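Neues aus der Schrauberecke

Ihr Lieben, im Oktober haben wir mit Okance angefangen, alte Bürorechner wieder flottzumachen, und inzwischen sind es mehr als 100 Stück! Ich hänge gerade wieder an einem Dell und mag diese Kisten ja sehr: blaue Clips an den Laufwerken, blauer Riegel vorne am Gehäuse, da findet man sich sofort zurecht.

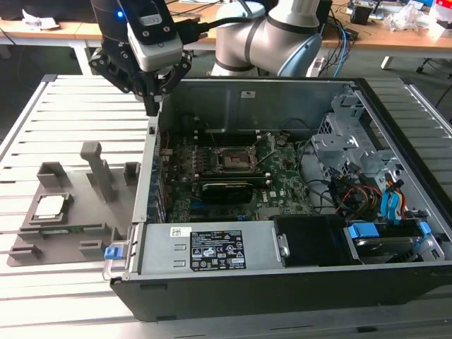 Beim Prozessor bitte immer erst den Bügel ganz aufklappen und dann gerade einsetzen, nie drücken (ich spreche aus Erfahrung, seufz). Wärmeleitpaste liegt bei Jirley im Regal. Netzteile nehmen wir weiterhin gern!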